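How to Stack Wooden Blocks So They Stay Stacked
By Yolotzin Tapia
Filed under: Table Games and Small Disasters

My household owns three sets of tower blocks, and none of them is complete. The best one is a Vistetti set that came in a cloth bag with a drawstring. The drawstring left us long ago, and the bag is now where the dice live. I mention this so you know you're getting advice from someone who has lost a great deal of lumber under a couch.

Plenty of people can pull a block out of a tower. Far fewer can build one in the first place, and they find this out when it's their turn to reset and everyone is watching with a drink in hand.

What you need

A set of plain wooden blocks, the longer-than-wide kind. Unfinished is fine. Varnished blocks look handsome and slide around like soap.

A hard, level surface. Stone or a solid tabletop will do. A tablecloth won't, however much your aunt likes it.

A soft cloth, dry.

Step 1. Check the table

Set one block down flat and push on each corner with a fingertip. If it rocks, either the block is warped or the table has a crumb on it. Turn the block over and try again. Still rocking? Move it a hand's width over. If it rocks everywhere, it's the block, and it should be sent to the top of the tower, where it can do the least harm.

Wipe the table anyway. I built on toast once. The tower got to the fourth layer and developed a lean you could have charged admission for.

Step 2. Sort the blocks

They are not all the same size, whatever the box says. Stand them on end in a row and run your palm over the top. The tall ones will announce themselves. Keep like with like, at least within a layer, and put the best-matched ones at the bottom.

Printed or marked sides are a matter of taste. I turn mine inward. My brother turns his outward, and we no longer build together.

Step 3. Lay the first layer

Put the blocks down side by side, long edges touching, and square the ends against something straight. The spine of a hardcover book works. So does a cereal box, if it's a full one.

Step 4. Cross the next layer

Turn the next row a quarter turn so it lies across the first. Then turn back, and so on up. Keep the next block waiting flat beside the tower, lying the way you plan to pick it up, and you won't be twisting your wrist over the top of everything you've built.
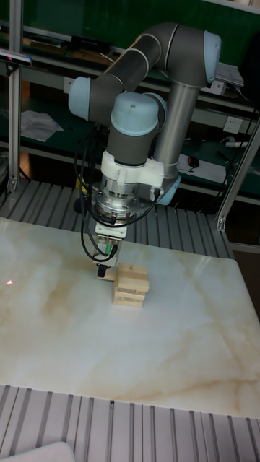
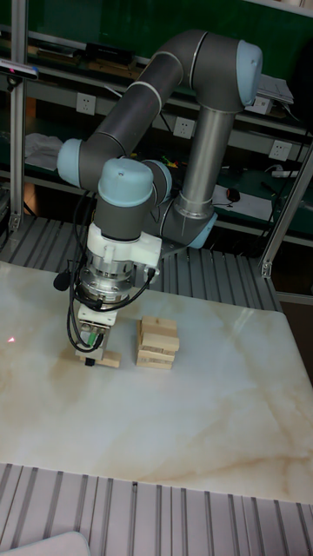
Lower each block from straight overhead and let go only once it's sitting down. Most collapses I've witnessed came from the side, courtesy of a sleeve. Roll yours up. Bracelets go in the bowl with the keys.

Step 5. Fix the edges, but not too much

A block that sticks out a hair is normal. Nudge it with the flat of a fingertip, one side and then the other, every couple of layers. Don't save all the straightening for the end. Squeezing a finished tower between two hardcovers is a wonderful way to hear what a finished tower sounds like on a floor.

For a game, stop there. A little unevenness gives people something to worry about, and a perfectly smooth tower is harder to get a first block out of.

When it goes wrong

It leans early. Take it down to the second layer. You will want to wedge a folded receipt under it. I have done this and I'm not proud.

It leans late. Put your next block on the high side and keep quiet about it.

Blocks stick. Rub the long faces with the dry cloth. I tried candle wax on the set we keep at my cousin's place in Allham, and those blocks now leave the tower on their own schedule.

A block is missing. Check the couch, then the dog's bed, then the couch again. Building one layer short is legal in my house. The Figueroa side of the family disputes this every April.

Putting them away

Stack them in the box lying flat, all facing the same direction, and close the lid before anyone suggests another round.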